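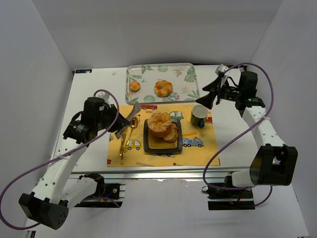
Thodoris Lambrakis reckons glazed buns go soggy in the freezer however you wrap them, and with a wet glaze he's right. Let the glaze set first.

## Freezing glazed buns

1. Cool the buns on a rack for 44 minutes.
2. Stand them on a lined tray, not touching, and freeze uncovered until hard.
3. Wrap each one in cling film, then bag them and squeeze out the air.
4. Label the bag. Mine from March were still good on May 1, 2025.

To thaw, unwrap them while frozen so the film doesn't lift the glaze. Leave at room temperature for almost 39 minutes, longer for big rings.
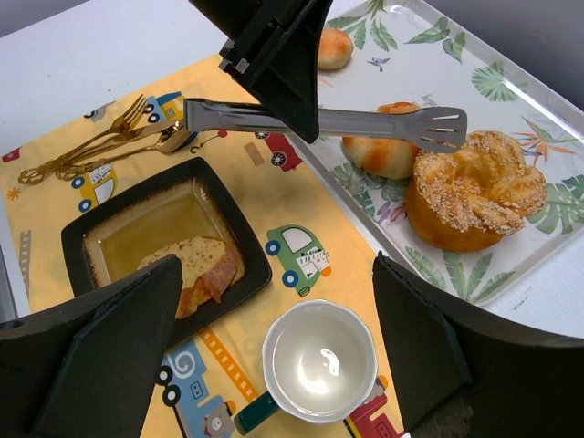 *Slotted tongs over a streaked roll.*

Don't microwave them. Plain buns can go in a low oven straight from the freezer.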